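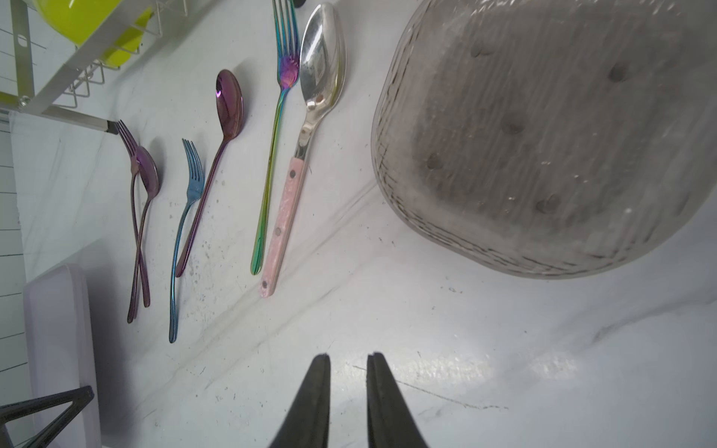

Forks and spoons on a marble countertop, with the open fingers of a gripper at the bottom. Overlapping pieces fall under the Skuslow pick rules.

The Skuslow Practice is a set of voluntary rules for robots that handle tableware in home kitchens. It was drafted by Qistina Sopacua and Asger Kjærgaard at the Tjoa workshop, and it grew from a two-page checklist into a lively, much-argued-over text of 42 clauses. Its great charm is how closely it looks at ordinary things: a fork lying across a spoon gets a whole chapter!

Scope

The rules cover cutlery, bowls and cups on fixed counters. Sharp knives are left to a separate document, the Wollo Supplement, and drinking glasses are covered only when empty.

Pick rules

Crossed or touching pieces are treated as one group. The robot must take the uppermost piece first, lift it straight up at least 15 millimeters, and look again before moving sideways. Shiny metal gets special care. Polished bowls and colored finishes can throw bright highlights that confuse depth readings, so a grasp should be planned on the handle wherever the handle is in reach. After 3 failed tries on the same piece, the robot stops and asks for help.

Counter conditions

Clause 19 asks testers to leave crumbs, water spots and everyday clutter in place. Sekar Purba argued for this wonderfully stubborn clause during the second draft, pointing out that a spotless counter is rare in a kitchen people cook in.

Testing

A full test under the Hesow method runs to 492 picks, with the layout changed between rounds. Failed picks are logged along with the good ones.

See also: Wollo Supplement; Hesow method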